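Poll worker tips - setting up a polling room and keeping it going all day

Updated 05/05/2023

Quick notes from the last one, typed up fast so I don't forget before September. Add yours at the bottom.

Night before
Pack the bin in the order you unpack it. Tape and signs on top, forms under, extension cords at the bottom.
Charge the check-in tablets at home. Only one good outlet at Dirkside Hall and the coffee maker always gets it.
Sharpen pencils even if you have pens. Pens walk off.

Tables
Check-in table goes 6 feet inside the door, not right at it. The line needs somewhere to bend.
Folding tables wobble on that floor. Fold a piece of cereal box in four, wedge under the short leg, tape it down. Matchbooks squash by noon.
Tablecloths - skip them. Things slide.

Signs
Painter's tape only. Masking tape took paint off the wall at Wandow School and we heard about it for weeks.
Marker on yellow card reads best from the parking lot. Red on white fades out in sun.
Put one arrow lower down for people in wheelchairs and for kids dragging there parents in.

Booths
Tie the pen to the booth with kitchen string, 17 inches. Shorter and lefties can't reach.
Dull light? Clip-on desk lamp, aimed at the wall so it doesn't glare off the ballot.
Wipe the shelf with a barely damp cloth, then a dry one. A wet shelf smears ink.

Food and drink
Keep it all on a back table, well away from ballots. Lids on everything.
Soup in a thermos beats sandwiches by hour 11. Fill the thermos with boiling water first, leave it ten minutes, tip out, then the soup.
Coffee stain on a sleeve - cold water and dish soap right away, blot, dont rub.

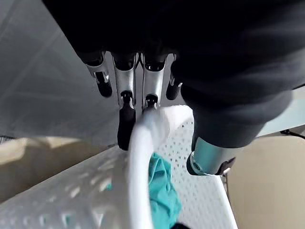 Keep a good grip on the handle.

Closing up
Count spare forms before anyone stacks chairs.
Peel tape slowly, low angle. Warm it with your hand if it's stubborn.
Leftover sticky spots: a little cooking oil, wait, wipe, then soapy water.
Keys to room 808 go back to Malathi Subramaniam, not in the bin. Ama Dankwa has the spare set.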